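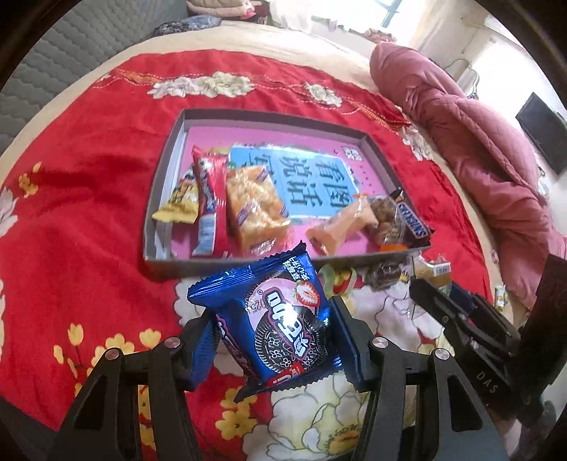
Snack trays go room to room at Jemal House

2024-02-09
17 comments | 56 shares

Tenants at Jemal House in Bruvport have started passing round trays of wrapped snacks in place of the vending machine that was taken out of the ground floor hall before Christmas. The trays are old box lids. Each one is filled in somebody's room, usually on the bed, and then carried down to the shared kitchen on its floor, where people take what they want and put something back when they can.

The building, which is let by Kosturent, has 100 rooms on four floors. Most are taken by students and by staff on short contracts at the port. The nearest shop shuts early and the walk back is uphill, and the machine was well used until it began keeping people's money. Kosturent told tenants in a letter that the supplier had ended the contract and that a new one was not planned this year.

Hawi Kassa, who lives on the second floor, put out the first tray in January. She had been given more biscuits than she could eat by a cousin who was moving house, and left them by the kettle in a shoebox lid with a note saying they were for anyone.

"The biscuits went the same evening," she said. "The next morning there were two bread rolls and a bag of crackers in the lid, so I left it where it was."

There are now trays on all four floors. What goes in them depends on who has been shopping. Chocolate bars go first. Single-wrapped bread rolls are popular with people on early shifts, and sandwich biscuits in small packets last longest because there are usually plenty of them. A good part of the food comes from the Chinese supermarket behind the bus station, which sells strawberry cream biscuits, little stick packets and cakes by the piece. Other things come from the ordinary shops in town or from parcels sent by families.

Eyerusalem Yimer, on the third floor, fills a tray most weekends. She tips everything out on the bed first and looks at each packet before it goes in.

"I turn it over, I find the date, I check the seal at both ends," she said. "If the date is printed on a fold it takes a while. If I can't read it, I don't put it out."

The rules are short and are taped to the kitchen cupboards. Everything must be in its own sealed wrapper. Nothing home-made goes in, and nothing that has to be kept in a fridge. Packets past their date are thrown away by whoever finds them. Anything taken out of a larger bag has to have the ingredients written on a slip of paper and left with it. The last rule was added after a tenant with a nut allergy asked what was in some biscuits that had been put out loose in their inner wrappers.

Labels in other languages have also come up. Several tenants read Chinese and have offered to translate for the others, and a sheet on the second floor gives the characters for peanut, milk, egg, wheat and sesame. Berhanu Gebru, who asked for the sheet, said he had been eating around the problem for weeks.

"I only took the things I already knew, so Snickers and plain bread," he said. "Now I can look at a packet and work out if it's safe for my daughter when she comes to stay."

The Snickers bars remain the one item people ask for by name. The second floor tried a limit of one each, then gave it up after a week.

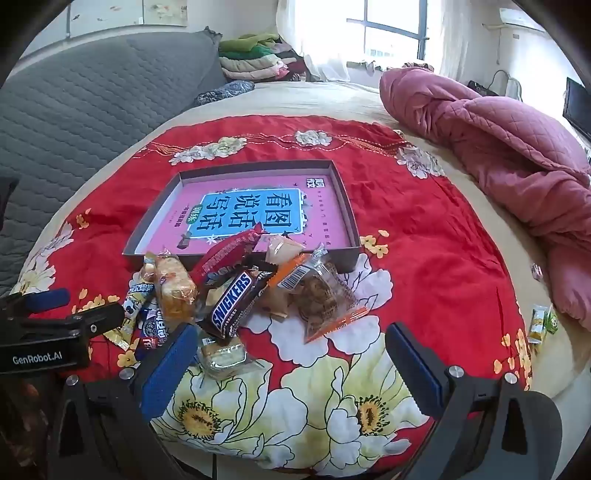

Box lids were chosen over bowls or baskets for practical reasons. They are shallow, so nothing gets lost at the bottom, and they can be thrown out when they become sticky. Most came from the recycling store at the back of the building. Shoeboxes are the most common, followed by lids from stationery and children's learning sets. Lids with pictures or bright printing on them have turned out to be useful, as people remember which floor a tray belongs to and bring it back to the right kitchen.

Ms Yimer lays a cloth over the sheet before she starts. "Crumbs," she said. "Even when everything is wrapped, there are crumbs."

Not every tenant is in favour. Some complained in January that wrappers were being left on the worktops and that one kitchen had ants. Others said the trays were being emptied late at night by people who never added anything. Ayana Lemma, who speaks for the tenants in meetings with Kosturent, said both points were raised at the last house meeting.

"The wrappers were a fair complaint and there is a second bin on each floor now," she said. "The other one is harder. Some people are short at the end of the month and I would prefer they took a bread roll and said nothing about it. We agreed not to keep a list."

The house meeting also agreed a fund for the weeks when trays run low. It stands at £200, most of it from a film night held in the ground floor lounge. The money is to be spent on bread rolls, plain biscuits and fruit, and the receipts will be pinned up next to the rules.

Kosturent has allowed the trays to stay on condition that they are kept off the cooker side of the kitchens and out of the corridors. Bakari Mfaume, the firm's manager for the building, said he had no objection as long as the food was sealed and the floors were kept clear.

"We did have one tray on a radiator with chocolate in it," he said. "That has been moved."

Mr Mfaume confirmed that the space where the vending machine stood will be used for parcel lockers supplied by Brenix. They are due to be fitted in March. Tenants had asked if a shelf for the ground floor tray could go beside them, and the firm has said yes, provided the shelf is fixed to the wall and no wider than the lockers are deep.

Until then the ground floor tray will stay on the windowsill in the lounge. Anyone in the building who wants to fill a tray can take a lid from the recycling store and should leave a message for Ms Kassa saying which floor it is for, so that two full trays do not land in the same kitchen on the same night. She is short of people for the top floor, where the lift does not go.

Unopened food that is close to its date can be left in the blue crate by the post boxes. It is sorted each evening and either put out on a tray or taken to the community kitchen on the harbour road, which accepts sealed bread, biscuits and tins.

The next house meeting will be held in the lounge in March, after the lockers are in. Items for discussion include the shelf, the bins and a request from the third floor for a separate tray for tea and coffee.

17 comments | 56 shares

Contact the newsdesk | © Bruvport local news | Back to top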